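About us

Hi, I'm Perla Zepeda, and I look after the two-arm sorting cell here at Pumik. If you've ever sent us an email asking why your trial slot moved from morning to afternoon, I'm the one who wrote back (sorry!).

We started out in Suvcombe as a repair bench. People brought us tired arms, we swapped bearings and cables and sent them home again. After a while customers began asking if we could set the whole cell up for them too, table and bins and all, and that's most of what we do now. There are 8 of us these days, and between us we keep 28 cells going for small packing shops.

My day starts at the table. Before anything moves I go along the cables by hand, from the wrist back up to the base, feeling for stiff spots or a tie that's crept out of place. Then the gripper fingers, open and closed, and a look at the pads. A cell that sorts snack wrappers and little packets gets through pads faster than you'd think, and a worn one will slide right off foil.

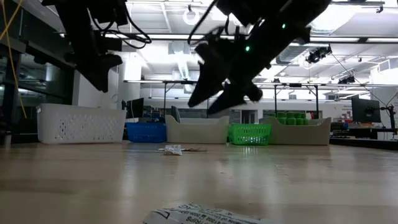 Two arms over the sorting table, with the baskets and trays lined up at the back.

Next come the containers. I like a mix, because our customers never have matching ones and the arms have to cope with whatever is on the shelf. Every time we change the lineup somebody has to teach the drop points again, and that takes me almost 2 hours if I don't rush it. Florin Matei can do it faster, but Florin also skips lunch, so I don't feel bad! He wrote our setup sheet back when we were still on the old Drultel controllers, and we still use it, coffee ring and everything. 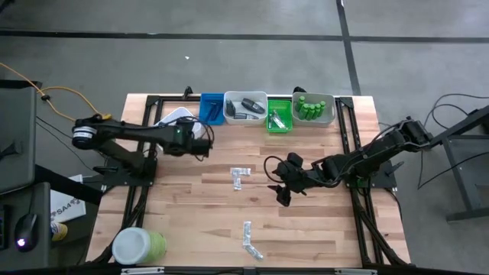 Thin, shiny stuff is what we get asked about most. Packets lie flat, they reflect the lights, and the fingers have to come down really close to the wood without touching it. So we set the height at the center of the table first, then near the corners, and go back to the center to see if it has drifted. If it has, I check the base bolts before I touch any settings (nine times out of ten it's a bolt).

We visit each Cruickshank service customer every 6 months, and in between you can call and get one of us, usually me, usually with a hex key in my other hand. Come by the shop if you're near Suvcombe. March is our quiet month and I'm always happy to show people around the cell.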